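December, a bit after eleven at night

Episode 320 of the bowl task went in before supper. Toshio wants 1251 by the end of the month, a number he got from the Lambrechts people, and I have yet to hear why it isn't 1250 or 400. I asked again at lunch. He said more is more.

My trouble is with what we're teaching it. Jasper and I both drive the arm the same lazy way now, in from the right, slow down, close. If the policy learns anything it will be our bad habits. Teodor says variety on the table takes care of that, so we shuffle the clutter every so often and call it a new setup. 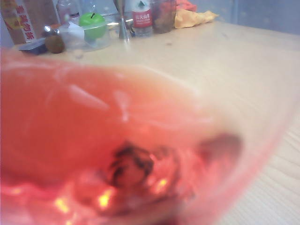 I went back through 200 of last week's and would throw out up to a third. Wrist view full of nothing useful, or me dithering over a grasp. Jasper thinks the dithering is good data. Maybe. He also thought Rusis would ship on time.

Bernd comes by tomorrow to see it run on its own. I would bet on it doing fine with the apple and falling apart the minute he moves something. Toshio will blame the lighting.

Wrist sore. Must ask about the other controller.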